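In our workshop in Skokville we had a small failure in October, and I still disagree with how most people talk about it. The arm closed its gripper on the edge of the little box with the red side when it should have taken the wooden knob. It kept pulling. The box moved, the arm followed, and it went on for eight seconds before Juwita Teoh pressed the stop.

No person was hurt and the box has only a dent. For this reason the incident was written down as "minor, operator reacted". I think these three words are a mistake, and I would like to explain why.

The arm did not break. I have read the whole log, all 238 lines of it, and there is no error in it. The controller believed that it was holding the knob. It had asked for a certain force, it felt something like this force, and it was satisfied. When a machine stops with a red message, everybody agrees that there is a fault. When it continues calmly with the wrong thing in its fingers, we say the operator should watch better.
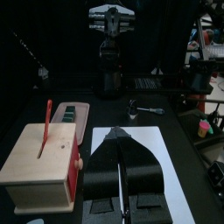

*The gripper over the white sheet, with the box and its knob at left. Photo: Ridwan Saragih*

Look how small the knob is beside those fingers. From the side of the arm, the difference between a good grip and a bad one is perhaps the width of my thumb. My colleague Kamarul Nasution says that this is a training question, and that with more attempts the arm will learn it. Maybe he is right. But he is answering a question about skill, and I am asking about what the arm should do on the days when the skill is not enough.

At Porkwood, where I worked before, we had a simple rule for the packing machines. If the part did not move the way it was expected to move, the machine had to let go and wait. It was annoying. We lost about 20 minutes in a shift to these pauses, and the supervisors complained every month. I complained too, I must admit. In our present setup there is no such rule. There is a force limit, and the limit was set for the hardest task on the list, so for a light box it means almost nothing.

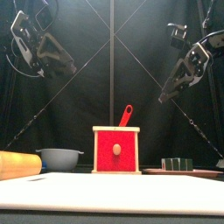
*Both arms above the table, grippers empty. Photo: Ridwan Saragih*

With two arms the matter becomes more serious. Each one can be inside its own limit while both of them pull on the same object. Hubert Bielecka made a test of this with a piece of foam, and the foam tore before either arm reported anything. He sent the result to everyone. I know of one person who replied.

I do not ask for much. Each task should have its own limit, and the arm should open its fingers when the object goes the wrong way. The report form should also have a place to write what the machine believed at that moment, next to what the operator did. Juwita was quick, and I am grateful, but she was standing beside the stop button by luck. Five minutes earlier she was at the sink.

Saimi Kinnunen has put my proposal on the list for the next safety meeting, as item 29. I would prefer it a little higher.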